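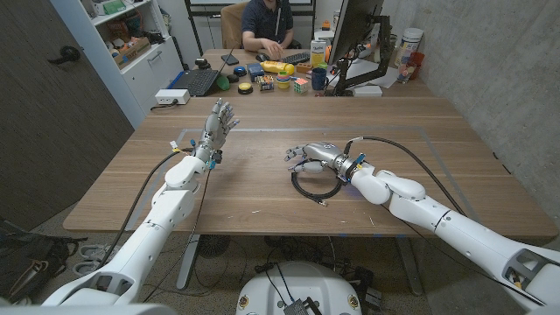 The big table, with one coiled cable left on it. My desk is behind.

bjakab
Hello all. I want advice about cables on a shared table. We have a large wooden table and I marked a rectangle on it with thin gray tape. The rule is that only the thing in use may stay inside the tape. It works quite well for the table, but the desk behind is still crowded. How do you store the black cables so they do not make knots?

pistlow_60
Nice table. I would not leave the coil without a tie. Use a fabric strap, one for each cable, and hang them on hooks. Mine hang on the side of a Rivance shelf and I paid 900 forints for the whole pack of straps.

Asildale
I disagree about hooks. A heavy plug pulls the coil down and after some months the cable has a bend there. A flat drawer is better. Also, is that a green cup lying on its side by the laptop? Please move the cups away before you think about cables :)

bjakab
Yes, the cup. I accept this criticism. The drawer is a good idea but I have only 3 drawers and they are full of paper.

szenasi1381
Then throw out the paper! I also don't like tape on wood. When I removed mine in March, the glue stayed and I was rubbing it with cooking oil for a whole evening.

pistlow_60
It depends on the tape. Paper tape is fine if you change it often.

bjakab
I will try straps first, and put the coils flat in a shallow box. For the tape I must check what kind I bought, the roll has no label anymore.

Asildale
Box is OK. Put the plug in the middle of the coil, not under it.

Barnabás Jakab (bjakab)
Thank you, I will do it so.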